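The two-arm coffee station at the Clisberg office starts regular service on August 8, 2024, and people have been asking what it means for them, so this item goes through what has been settled and what has not.

The station was set up by the automation group at Nurkow. Its job is to make a coffee from start to finish: take a capsule from the holder, load the machine, set a cup on the drip tray, and hand the drink over. The group has been working on the sequence since December. The machine itself is the ordinary capsule type, and anyone who has made a coffee in the second floor kitchen already knows how it works.

What changes first is the morning. Until now the reception staff made the drinks for visitors and for the meeting rooms, in between answering the phone and signing people in. On a busy day that came to roughly 30 cups. From now on meeting room orders go to the station. Reception still carries the tray in, and still makes tea, which the station does not do.

No jobs at reception are being cut and no hours are being reduced. The time goes to the visitor desk, which has been short in the mornings ever since the De Haan people moved in upstairs and began using our entrance. Felicidad Fajardo remains in charge of reception and now also has the say over when the station runs. If she wants it off for a morning, it is off.

"I was asked what I'd give up and I said the coffee," Fajardo said. "What I don't want is to be the person who fixes it. We got that in writing."

The agreement covers refilling as well. Reception tops up the water and puts capsules in the holder at the start of the day. Anything involving the arms, the wiring or the mounting plates belongs to the Nurkow group, and their extension is posted on the kitchen door. Please do not reach over the table while the arms are moving. Cups should be left where the group has shown you, because the left gripper goes to a set spot and will close on nothing if the cup is somewhere else.

The group ran 500 practice cycles before asking for a start date. Spills and dropped capsules were logged, and the log can be read by any employee on request. It will stay open for the first 6 weeks of service, after which reception and the group will sit down together and decide whether to keep going.

The Rornmont office has asked for a station of its own. There is no decision on that and there won't be one before the review. Staff there who have questions about their own front desk should take them to their manager for now.

Comments about the station can be left at reception or sent to the newsletter.

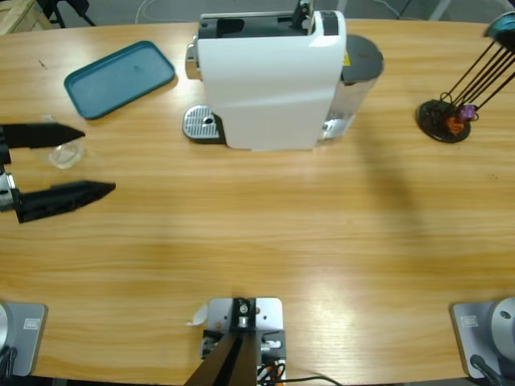 Posted by the Clisberg Staff Newsletter | Filed under: Workplace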